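Notebook, hearings transcript project
Friday, April 10, 2020

Picked up the committee transcripts where Pieter Ngubane left off. The Ritomton hearing on the consulate evacuation runs to 2,213 lines, and 64 of them had no speaker tag.
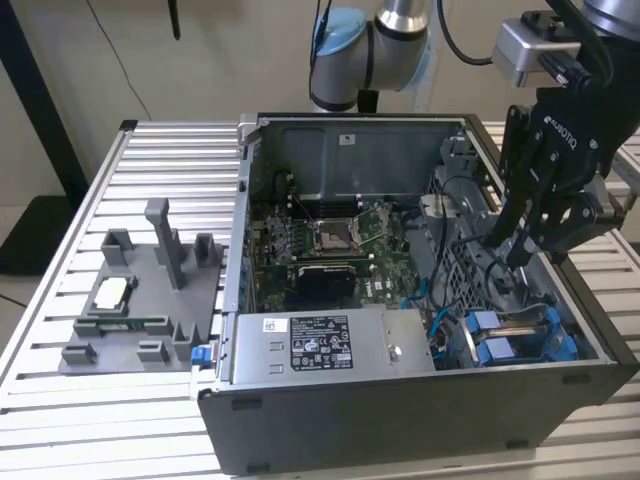
Most of the gaps are in the second session, where members talk over the witness. I matched nine by hand against the Koskela broadcast. The rest need the clerk's copy.

Jobs for next week:

1. Compare the minister's opening statement with the printed version. The line on when military help was first asked for differs — one says evening, the other says night.
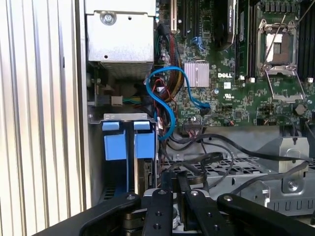 2. Tag the Poment interview separately. It was given after the session and should not be counted as testimony.

3. Ask Pieter which spelling of Vustitach he used in the index.

Ran the search for "assistance" again with the corrected tags.
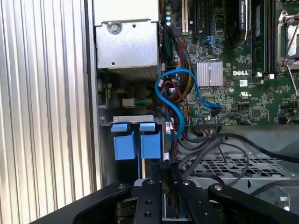 Two hits had been credited to the chairman that belong to the deputy. Fixed both and left a note in the change log.

The closed session is still sealed.

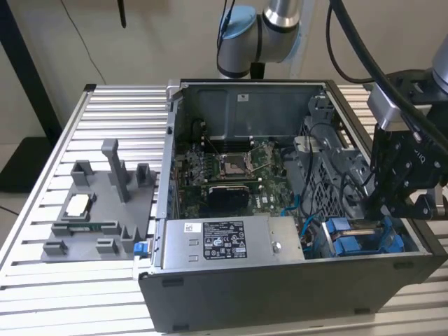

Pieter thinks a redacted text may come out in May. Until then the timeline stays marked as a draft, with the evening call left open.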